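Teaching by Hand

At Welamau, the lab where Plivton develops its training method, the robot stays switched off for most of the week. A person does the chores, holding a gripper in each hand, and the recordings become lessons for the machine.
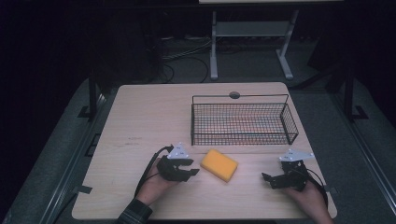

Hand-held grippers on either side of a yellow sponge, with a wire mesh basket behind.

The test published in May used 54 short tasks. Nineteen of them involved a basket, and those gave the most trouble. A thin wire wall is hard to judge from one viewpoint, so the method, called Skeltex, pairs a view from head height with one from the gripper itself.
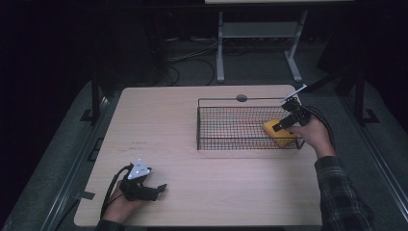

Training on both views cut failed basket tasks from 14 to 11. The gain is small, and the team wants to repeat the test at a second site, Shahbazi, before claiming more. Most of the remaining failures came in the last inch or so of the reach, when the fingers closed too early.

The close view also records how wide the fingers are at each moment. Skeltex uses that width to decide when to grip.
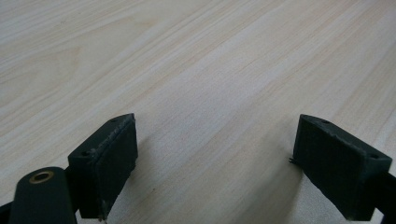

What Comes Next

The second round will add soft items such as towels. Plivton has not set a date for the results.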